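Spent the morning on the craft table. It had collected a lot since January and I couldn't find a clear spot to cut paper. A short thread on what went where.

1/ Started with the paint sponges. I bought a bag of them at Kukport for a stamping project and used maybe half. The rest had been sliding around in a drawer with the glue sticks.

2/ Next was small stuff – clips, erasers, stamps, the odd button. All of that goes in the Trenis drawers now. Labels can wait. 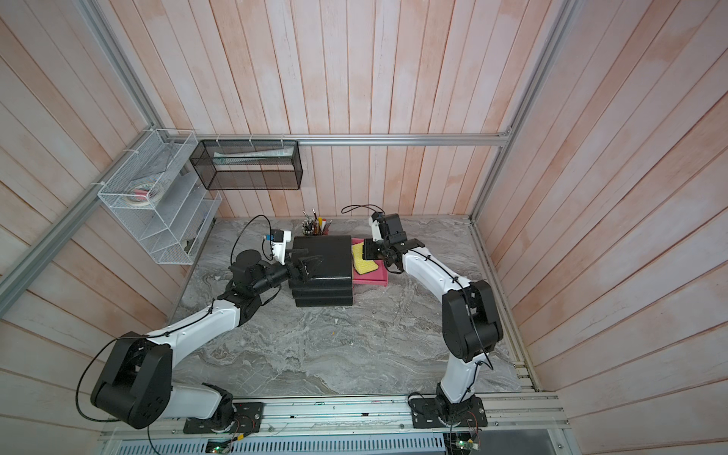 3/ Pens were the easy part. I tested every marker on scrap and threw out the dry ones. The pen holder lives at the back now, behind the black stacked container, and the tape went up on the white wire rack so it stops rolling off. The pink tray is for sponges.

4/ The wall baskets were worth putting up. Paper used to lean in the corner and get bent at the ends. If you hang one, check the screws first. Mine came with short ones and I had to go back out for longer.

5/ Sponges again. I used to cut them all to one size and I've stopped doing that. A big block covers a background fast, and a small one is better for edges.

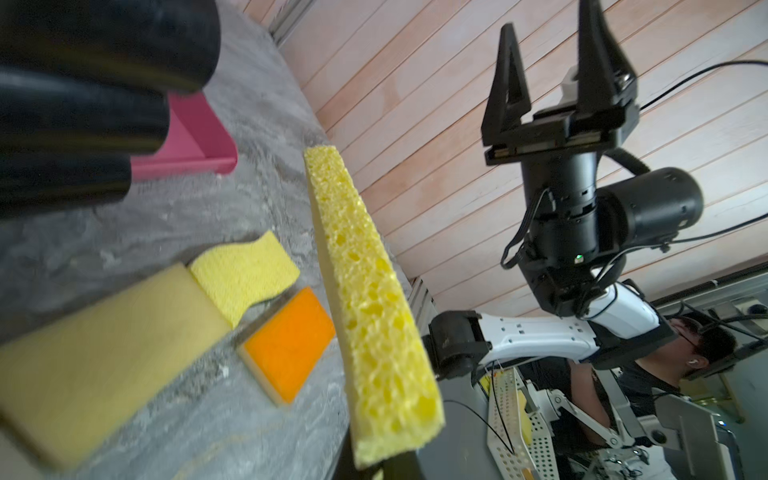

6/ The open, holey kind gives a rough print that works for stone or tree bark. For a flat patch of color I use something finer. Rinse them right after, squeeze, and stand them on end to dry.

7/ Still to do: the ribbon box, and a shelf for the heavier paper. That's for another day.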